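17 August 2025
Posted by Bronwyn McKinnon to the Sedis Soft Toy Makers list

Hemi Pomare wrote:
> Hi all, my second bear has come out with his head flopping
> forward like he's nodded off on the bus. I stuffed the neck
> as hard as I dared. Is it the stuffing or the pattern? Also,
> does anyone wash their fibrefill before using it, or is my
> aunt having me on?

Hi Hemi,

Your aunt is having you on, I reckon. I've never washed fill in my life and I can't think how you'd get it dry again without ending up with a bag of lumps.

The neck is a bit of both. If you're using the Aveck pattern (the one with the 8 mm seam allowance, which is a silly amount on fur fabric) the neck opening comes out too narrow for the size of the head, so you can ram in as much as you like and it'll still wobble. I add a good centimetre all the way round when I cut mine, and then I stuff the neck before the body. Small pinches, poked in with a chopstick, and turn the bear as you go! Big handfuls leave a hollow right where it folds.

The other thing is to get them down on a table while the back seam is still open. Hold a toy in your lap and you'll swear it's perfect, then you put it down and it keels over sideways. A bit more fill in the bottom usually sorts it, or a little pouch of pellets if it's not for a baby.
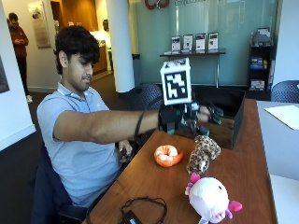
Three plushies on the table.

As for fabric, Samer was asking off-list about the Grinditz short pile and yes, I still like it. I bought a 10 metre roll last December and I've got maybe a cushion's worth left. The caramel colour sheds like a labrador, so cut it outside if you can, and do snip through the backing only. Bukola uses a craft knife from the wrong side and gets a much tidier edge than I do with scissors, but I'd have a finger off.

Back to your sleepy bear, don't unpick the whole thing. Open about four centimetres at the back of the neck, pack it, and ladder stitch it closed with doubled upholstery thread. Ordinary polyester thread will snap the minute you pull it tight and then you'll say words.

Warrick, did you ever find the joints you wanted for the wombat? I've got a few odd sizes in the biscuit tin and am happy to post them.

Cheers,
Bronwyn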